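Minutes, Nollano House guest rooms meeting, 07/10/2023

I took the notes again, so blame me for the order. We met in the downstairs lounge and got going late as the kettle had to be descaled first. Six of us round the table, two sent apologies. The August minutes were agreed with one change: the new mattress protectors came from Samarakoon, and I'd written Ondum. Sorry!

**1. Money**

We have 3505 in the rooms account. Out of that we owe Clurneo 444 for the laundry, and everyone was happy for me to pay it this week. We also want to leave 3000 alone for the boiler, so there really isn't much left to play with until the autumn bookings are paid. I said I'd chase the two groups who still owe us deposits.

**2. Bedding**

The white duvet covers are holding up well but the pillowcases are going thin. Agreed to buy 19 new ones, plain white, same as before. Somebody asked for coloured ones for a change and we went back and forth on this for far too long – white won, mostly on the grounds that it all goes in one wash. The dark cushions stay, although two of us would happily see the back of them.

**3. Bedside tables**

Long chat about whether to swap these for something with more drawers. I like the ones with the pale oak tops and the white fronts, and I said so (twice, I think). They wipe down easily and they don't make the rooms feel crowded. Decision: keep them, and look again in spring. Ondum will be asked for a price on felt pads for the feet. Action: me.

**4. Bins and changeover**

This was the big one. Guests keep telling us the bins are hard to find, and on the top floor they've been ending up behind the door or under the desk. We agreed that each room has its small round bin on the carpet right in front of the bedside table, where you can reach it from bed.

Liners next. The thin grey bags are fine so long as the edge is folded well over the rim. If it isn't, the whole thing slides down inside and you're fishing about for it.
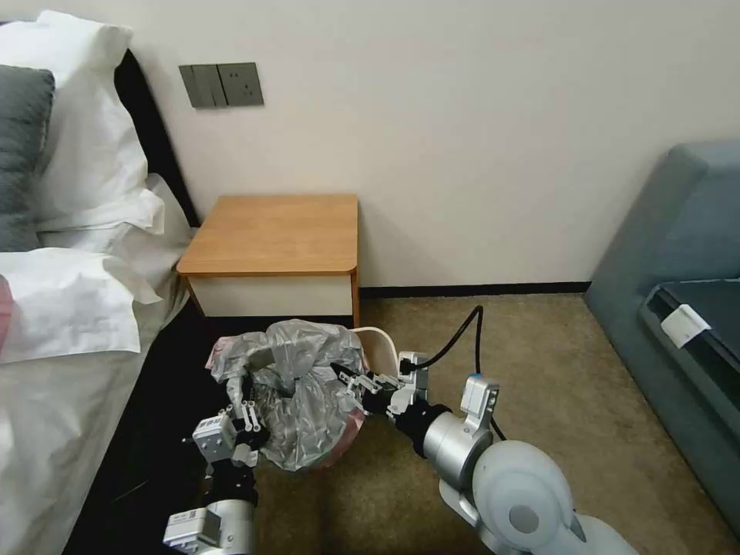 On changeover days the bag comes out first, before anyone touches the beds, and the fresh one goes in last thing, after hoovering. I'll type that up for the inside of the linen cupboard door. We'll stick with the same liners from Samarakoon, as there are still two boxes of them under the stairs.

**5. Any other business**

The carpet on the landing needs a proper clean. Clurneo do carpets as well, so I'll ask when I pay the laundry bill. The shower in room four is dripping again. Someone has borrowed the long extension lead and we'd like it back, please.

Next meeting to be fixed by email once the boiler quote is in.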